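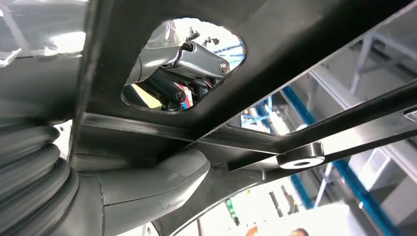

Gray linkage and its two pivot pins, seen from underneath.

January, 4:10 pm

Glue test, batch 7. The Ziston hide glue held to 522 on the pull gauge and then took a strip of perfectly good maple with it. The Jendia let go at 242, with a small sigh. Label promises 1000. Of what, it doesn't say.

Abdelkrim thinks I'm clamping too hard and starving the joint — he may be right, which is annoying. Repeat with light pressure and the window shut.

Glue pot left on overnight again. Smells like a boiled shoe. Order more maple from Prernham, and ask if they still owe us the offcuts.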